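26/04/2018

Hi Si-eun,

Progress report number three on the Kellcombe cluster, covering everything since the February one. Grab a coffee, it's a bit longer than last time (mostly good news, I promise).

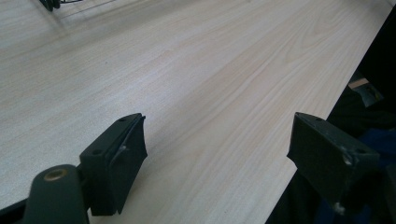

*Tabletop with a pale wood-grain finish, gripper fingers at the near side.*

## Where we are

The new partition is up and taking real jobs! We opened it to the first users in the second half of February, and as of this morning it has finished 3,803 jobs. Of those, 2,316 came from the river flooding people, who have been waiting for this longer than anybody and are making the most of it. The rest is a mix of materials work, a little genomics, and Do-yoon running the same benchmark over and over until he likes the answer.

391 jobs failed. I went through the logs for all of them because I figured you'd ask. Most were plain old user stuff: wrong module loaded, out of wall time, a path that only exists on somebody's laptop. A smaller batch was our fault, and I'll get to that.

## Porting

This was the part I was most nervous about when we wrote the proposal, and it's gone better than I had any right to expect. The flood model compiled on the second try. The second try! We had three weeks set aside for it. The results match the old machine to within the tolerance the group gave us, except for one test case with a very shallow channel, where the two compilers round differently. The group has looked at it and they're fine with it, but I've asked for that in writing so it can go in the final report.

The materials code is slower going. It leans on a math library that we had to rebuild by hand, and the threaded version still hangs when you go past one node. Do-yoon thinks it's a problem with how the processes get pinned to cores. I think it's the library. We have a lunch riding on it.

Derneo, our job-tracking tool, is now running on both the old and new partitions, so people can see all their work in one place. It's ugly. I know it's ugly. The tables don't line up on a phone and the sort button forgets what you picked. But people use it every day, so I'd like to spend a little time on it this summer if you're okay with that.

## What went wrong

The storage. Twice in March the scratch file system locked up under heavy small-file writes and took running jobs down with it. Votiris sent us a firmware update after the second one, and we put it in during a planned outage that ran four hours over (sorry again to everybody who got that email at dinnertime). We haven't had a lockup since, but I don't want to call it fixed until the genomics group has had a full month of hammering on it. They write more tiny files than the rest of our users put together.

The failed jobs from those two lockups were rerun and their hours credited back. If you see a dip in the March usage chart, that's the credit and the outage together.

Training also slipped. We planned two workshops and ran one. It was full, with a waiting list, and the slides are up on the wiki. The second one is now set for June and I've already booked the room, so it can't wander off again.

## Money

We're a little under budget on staff time and right on budget for hardware. I'd like to move $4,000 from the travel line to the storage line to pay for a spare controller. Travel is underspent anyway, as neither of us made it to the spring user meeting. I need your okay before the end of next month to get the quote honored, and a reply to this email is enough for the finance office. I checked.

## Next up

- Get the materials code running on more than one node
- Open the partition to the remaining Kellcombe groups, starting with the climate folks
- Second workshop in June
- Write up the compiler flags that worked for us, so the next group doesn't have to dig through Do-yoon's notebook
- Turn on power reporting per job (the sensors work, the numbers just aren't going anywhere yet)

One question for you: do you want the usage numbers split by department or by project next time? The form says one thing and the template says the other. I can do either, but the template one takes me most of a day, so I'm secretly rooting for the form.

I'm around all week if you want to talk any of this over.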